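Tellbridge Home Forum > Floors, Walls and Stairs > Carpet or wood upstairs?

quan_dry
We close on a house in Trakevville in January and the upstairs floors need to be settled before we move in. Downstairs is already wood. Upstairs is one big bedroom, a small office and the landing, 293 square feet altogether. I want wood everywhere. My wife wants carpet in the office and maybe the bedroom. The quote for wood throughout is $3,201 installed. Carpet is a lot less but I don't have the final number yet. Anyone regret going one way or the other?

marlo255
Wood on the landing for sure. Landings get the most foot traffic and carpet there looks tired in a few years. For the bedroom I would go carpet. Your feet hit that floor first thing every morning.

Vojtěch Říha
I disagree about the bedroom. We had carpet in ours for years and I pulled it up last spring. What was under it was not nice. A rug next to the bed does the same job and you can take it outside and beat it.

marlo255
Depends on the pad and how often you vacuum. Mine is 5 years old and looks fine.

Vojtěch Říha
Mine looked fine too, from the top.

hallway_ed
What about noise? If the bedroom or office is over the living room you will hear every chair move on wood. We put in wood upstairs and ended up buying rugs for most of it, so add that to the $3,201. Also ask if the quote covers tear-out and hauling. Mine didn't and it was an extra $255.

quan_dry
Good point on tear-out, I'll ask. The office is over the kitchen so noise matters less there. The desk chair is what I worry about on carpet. The last one I had wore two tracks into it.

pinecone_t
Chair mat. Fondimo sells one with short spikes on the bottom that stays put on low pile. Don't get a thick pile for an office whatever you do.

hallway_ed
Mats curl at the corners. I'd rather roll on wood.

pinecone_t
Mine hasn't curled. Get the thicker one.

quan_dry
We talked it over tonight. Right now it's wood on the landing and low pile in the office, in a gray-beige so it doesn't fight with light blue walls. Bedroom is still open. I'm leaning toward a reddish brown for the wood and an amber color for the bed.
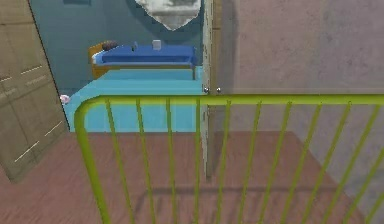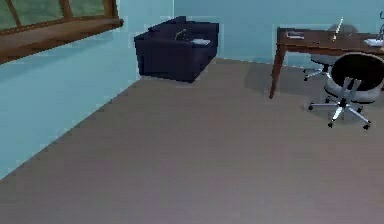
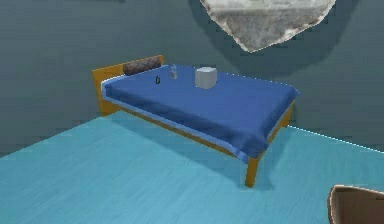 Vojtěch Říha wrote back that the bedroom should get the same boards as the landing, run in the same direction, with no strip at the door. He said a strip there is the first thing that comes loose, and that matching the boards later is close to impossible once the line is discontinued.

marlo255
The strip is only a problem if it's done badly. A metal one screwed down properly will outlast the carpet. But if you do go wood in there, buy two extra boxes now and keep them in the closet.

quan_dry
Two boxes is more than I planned on, but okay. Does it matter if they sit in an unheated closet over the winter?

hallway_ed
Keep them inside the heated part of the house and flat on the floor. Don't stand them on end. And get the carpet price in writing before you pick, since the pad is usually a separate line.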